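Home | Kitchen | Desk & Table | Storage | Laundry | Ask a Question

How to Clear and Reset a Shared White Table

A white table shows everything. A crumb you would never notice on oak looks like a stain on a white top, and a few odds and ends left overnight make the whole room look untidy. The routine on this page is for one plain table that several people use during the day for snacks, paperwork and small jobs. It takes 10 minutes once you have done it a few times. The first time, allow half an hour.

What you need

- One open-top plastic bin
- One shallow bowl
- Two microfiber cloths, one for wiping and one for drying
- A spray bottle of water with a small squirt of dish soap
- A wastebasket within reach of the table

You do not need a special cleaner. Scouring powder and the rough side of a sponge will dull a smooth white surface, and the dull patch will pick up dirt faster than the rest.

Step 1. Take away the trash first

Go over the table once and pick up only what is going in the wastebasket. Used tissues, balled-up paper, wrappers, receipts that have already been entered. Don't stop to straighten anything else yet. If a piece of paper has writing on it and you don't know what it is, put it face up at one end of the table and keep going. 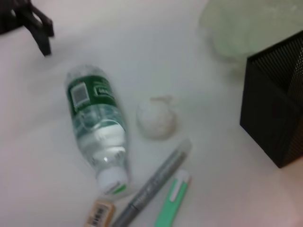

Drink bottles come next, and they need a decision. An empty one goes to recycling with the cap screwed back on, if your local program takes caps. One with water left in it either belongs to someone in the room or it doesn't. Ask once. If it has no owner, pour it on a plant or down the sink and recycle it. In a shared space it helps to write initials on the cap with a permanent marker. The label is a poor place to write because dark printing hides the ink.

Stand up any bottle you are keeping. A bottle on its side rolls when someone bumps the table, and a loose cap will leak for hours before you see the puddle.

Step 2. Sort what is left by where it lives

You should now have only things worth keeping. Make two groups: things that live on this table and things that came from somewhere else. Carry the second group out of the room in one trip. If you can't do it in one trip, use the bin as a tray.

We tested this in July on the long table in the back room at Walgate, which gets used from 8 in the morning until the building closes. Most of the clutter was from somewhere else. Mugs were the worst, followed by tape.

Step 3. Give each remaining thing a place

Put taller things and containers toward the back and leave the front edge clear for working. Keep fruit in a bowl, away from papers, and don't stack it. A shallow bowl works better than a deep one for this job, as you can see what is in it and nothing gets forgotten at the bottom. The pale green glass one with the wavy rim is a good size for a table, and with a single round red piece in the middle it still has room around the sides.

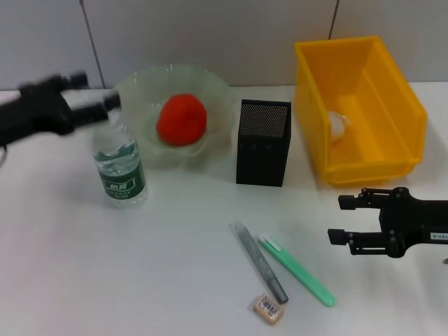
A bin is for the small loose things that don't stand up by themselves: clips, chargers, a tape measure, spare batteries. Choose one you can reach into without lifting it. The yellow one toward the back of the table has a slanted front, and a slant like that lets you see in from a chair. Mendora and Wouters both sell open-front bins in several sizes. Measure the depth of your table before you order, and leave enough room behind the bin for a cord.

Keep the bin to one layer. When things start to pile up, empty it out and begin again at Step 2.

Step 4. Wipe the surface

Move everything to one half of the table. Spray the cloth, not the table, and wipe the bare half in straight overlapping passes from the back to the front. Catch the crumbs in your other hand. Dry with the second cloth right away, or you will have streaks. Move everything across and do the other half.

For marks that stay put:

- Pencil: a clean white eraser
- Ballpoint: rubbing alcohol on a cotton pad, tested first on the underside
- Sticky label residue: cooking oil, left for five minutes, then soapy water
- Tea or coffee rings: baking soda and water mixed to a paste, rubbed lightly with a fingertip

Wipe the bottoms of bowls and bins before you set them back. This is where most rings come from.

Step 5. Check it from low down

Crouch until your eyes are level with the tabletop and look across it toward a window or lamp. Smears and grit that are invisible from above show up clearly. Go over those spots with the dry cloth.
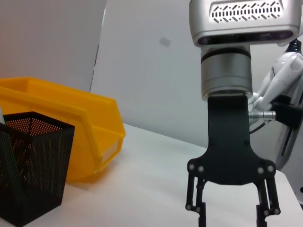 Step 6. Keep it that way

Do Step 1 every evening and the full routine once a week. If the table is used for food, wipe it every evening too. Wash the cloths without fabric softener, which leaves a film that ends up on the table.

Replace the soap and water in the spray bottle every couple of weeks. Old mix starts to smell.

Related guides

Getting Tape Residue Off a Desk
Which Bins Fit a Stodetti Shelf
How to Wash Microfiber Cloths
Storing Fruit on the Counter
Sorting a Junk Drawer in One Afternoon

Contact us | Copyright, all rights reserved | Back to top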